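Washing Small Things in Mesh Bags

When I moved to Potthorpe, I had one mesh bag for all the delicate laundry, and every week I lost a sock or found a bra hook caught in a sweater. Now I use several bags, and the washing goes much more calmly. I write down my way for those who are starting.

Sort before you fill. I put the bags open on a white table, with a shallow basket beside them, and take the small dark pieces first. They are easy to forget in a sleeve or a pillowcase. Bags with trim of different colors help very much: in my home gray is for socks, pink is for underwear, beige is for baby things.

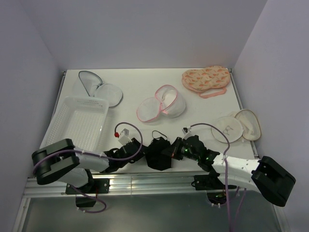 Murray Beaulieu wrote to me that he would never give each color a job, as his family forgets the system in 2 days. He ties a short ribbon on the zipper pull and says it does the same work.

A ribbon is fine too, if it is tied well and does not lose color. Please wash it once by hand first.

Do not fill a bag more than halfway. The water must move between the pieces, and a full bag comes out with soap still in the middle. For thin socks I put in 6 pairs at most. Close all hooks before they go in, and turn printed shirts inside out.

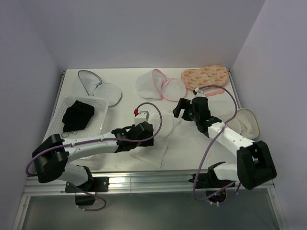 After the wash, open the bags at once and shake them. Lint likes to stay in the corners of the mesh, and I take it out with a dry toothbrush. Then I leave the bags to dry in the basket, where the air can come through the holes from below. I do not put mesh in the dryer. In August I tried it with an old one and the trim became wavy.

A bag with a small hole can be sewn with nylon thread, but if the zipper does not stay closed, it is better to buy a new one. I paid about 89 cents for my last one at the Landry market, and it still closes well.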